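Gernosus Playout Server – Set-up Guide
Section 4: Adding a remote feed

Read section 3 first if the Gernosus box isn't on the network yet. You'll need the admin login, the feed sheet from the sending site and a monitor on output B. Allow 10 minutes per feed, more the first time.

Before you start
Take the channel off air, or switch it to the standby loop. Licence must show Active. If it says Pending, stop and ring the Rosgate desk.

4.1 Create the input

1. Log in. Inputs > New > Remote.
2. Type a name. Short, no spaces. TONDNESS1 is fine, "Tondness feed new" is not.
3. Paste the address from the feed sheet. Check the port, it gets dropped when you copy from a PDF.
4. Set Buffer to 2000 ms. Go lower later if the line is steady.
5. Save. Tile goes grey, then amber.

Note: amber means connected, no picture yet. Leave it alone for nearly 2 minutes before you change anything.

4.2 Check the picture

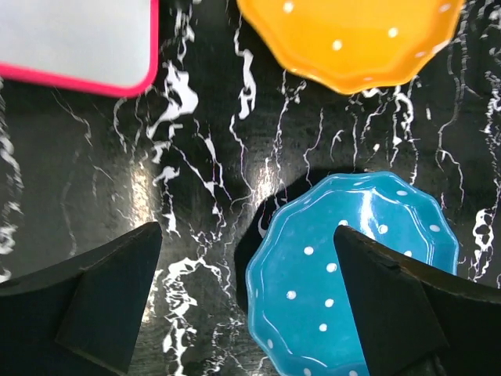 Set the input to Preview, not Program, and open the scopes. Levels first, then colour. Use a still with strong plain colours and proper darks in it. In the preview: orange and blue scalloped plates on glossy black with white veins. Look for any crushing or clipping. If the orange drifts to brown or the blue goes grey, the range is set wrong at one end. Inputs > Colour > Range, try Full, then Limited. Dont touch the gain to fix it.

6. Press Hold to freeze the preview while you read the scopes.
7. Press Hold again to release. It does not release by itself.
8. Save the colour setting to the input. Saving to the channel changes every other feed as well.

CAUTION: Never go from Preview to Program with Hold on. The channel will go out frozen and the alarm won't trip, as there's still a valid signal.

4.3 Add the second angle

9. Inputs > Duplicate. Rename it, same rules as step 2.
10. Change the stream number only. Address stays the same.
11. Tick Lock to first input so both angles share one clock.
12. Open Multiview, drag both tiles in.
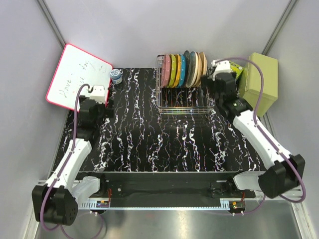 Fig. 4b. Wide angle, both arms in view.

Note: if the two angles drift apart, untick the lock, wait for both tiles to go amber, tick it agian. Still drifting, the sender's clock is out and you can't fix it at this end.

4.4 Audio

13. Map channels by hand. Auto map guesses from the feed name and often gets it wrong.
14. Mute the second angle or you'll get an echo.

Error 42: no audio on the mapped channel. Check the feed sheet, then repeat step 13.

With the Bang control panel fitted, steps 6 and 7 are on the left-hand key. See section 7.

4.5 Go live

15. Both tiles green, Hold off, second angle muted.
16. Press Take. Watch output B until the first break.
17. Export the config and keep a copy off the box.

Next: Section 5, Schedules and standby loops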